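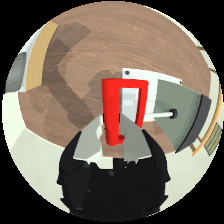 Skombridge wrote back that you never adjust the fingers first, you check the mount, and if the mount is fine you check it again. I had already adjusted the fingers. Twice, in opposite directions, which I'd like credit for as a form of thoroughness.

The trouble was the red frame. Every simulated run was fine up to the point where the gripper closed, and then the left finger would arrive a hair before the right one and nudge the thick bar over. On the real cell at Flelley you'd hear that. In the sim you get silence and a log line, and I had 885 log lines before I thought to read one.

So, the mount. The simulated wrist camera had a pitch offset of 3 degrees, typed in by a past version of me who was presumably in a hurry to get to lunch. With a round fisheye view like this one everything bends anyway, so a crooked camera just looks like more of the same. I'd been correcting the fingers to suit a camera that was wrong.

What I did, for anyone using the Goserar config tool:

Zero the mount and save. The tool won't remind you to save.
Put both finger offsets back to default.
Reload the scene. Changes to the mount don't take until you do.
Close slowly on nothing and check both fingers report contact together.
Then bring the red frame back in.

I also dropped the closing force from 60 to something less like a grudge, and I've set the job to stop itself after 4000 cycles so I have to look at it now and then. It's running as I type. The shadows on the floor still flicker if I move the light, and I've decided that's a problem for October.

Next up is the Sârbu driver update, which has been sitting in my downloads folder looking at me.

Share this post
14 shares
3 comments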